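I have played Tririer on my old phone since the spring, and I want to write down what I learnt about the May update. It is a small turn-based game, so not many people discuss it in English. Thread.

First, the save. Before you install the update, open Settings, then Account, and link your game to an email. I did not do this on my tablet and I lost a level 14 archer. On the phone I did it and everything stayed.

The download says 200 MB. After the first start it downloads the island maps too, so please use wi-fi. My phone had 80 MB left at the end and it was very slow until I removed some old photos.

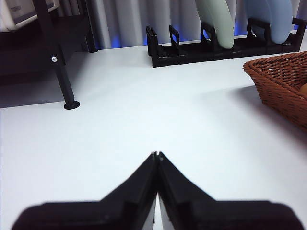

Closed, with a thin seam down the middle.

Now the big change. Dillaslow has changed how Hirose works. Before, she could attack and then move back behind the wall in the same turn. Now she must choose. Many players are angry in the comments, but I think it is fair, she was in every team.

If you still want to use her, put her on high ground at the start and leave her there. Her range is one square longer from a hill. This is written nowhere in the game, I found it by trying.

The shield soldiers are better than before. They were boring and I never trained them. Now they can protect the person behind them also from arrows. I play with two of them in front and the healer between.

A small question for people who play in other languages: is the word "Guard" also used for two different things in your version? In English it is a skill and a building. In the building menu I pressed the wrong one several times – maybe this is only my problem.

About the Trosero island: do not go there on the first day. The enemies in the harbour look weak, but they call a second group when you open the gate. Keep the gate closed, clear the left path, and take the key from the lighthouse. Then open. 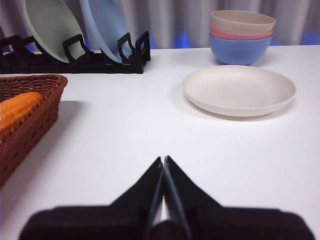
White table, pale curtain.

Money. You start Trosero with whatever gold you bring, and the shop on the island is expensive. I came with roughly 1,000 and it was enough for one good bow and some bandages. I would not buy the blue cloak. It looks nice, but the bonus works only at night and most of the island is in daytime.

You can finish all of it without paying real money. The advert for the season pass comes after every battle, that is true, and I wish they showed it less. It closes with the small cross in the corner, you must wait a little.

Sunday evening is the best time for the arena, at least on my server. You find an opponent quickly. In the mornings I waited and waited, and then I got someone much stronger than me.
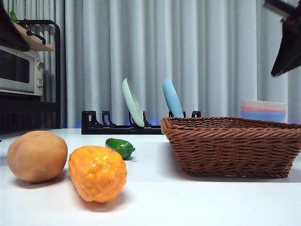 The cooking menu is the part I like least after the update. All ingredients are now small brown icons in one long line, and a root looks the same as a piece of bread. On a small screen I need to press each one to read the name. Look how easy it is with the toy food on the white table: the potato is beige, the pepper is orange and shiny, and you would never mix them up. I wrote to Dillaslow and asked for stronger colours, or at least for bigger pictures.

They answered the next day, politely, that they will pass it to the design team. We will see.

For cooking, only the soup is worth your time. It heals the full team before a battle. The pies give luck, but I could not see any difference in my fights.

If someone knows how to open the second door in the lighthouse, please tell me. I have the key with the fish on it and it does not fit. I tried from both sides.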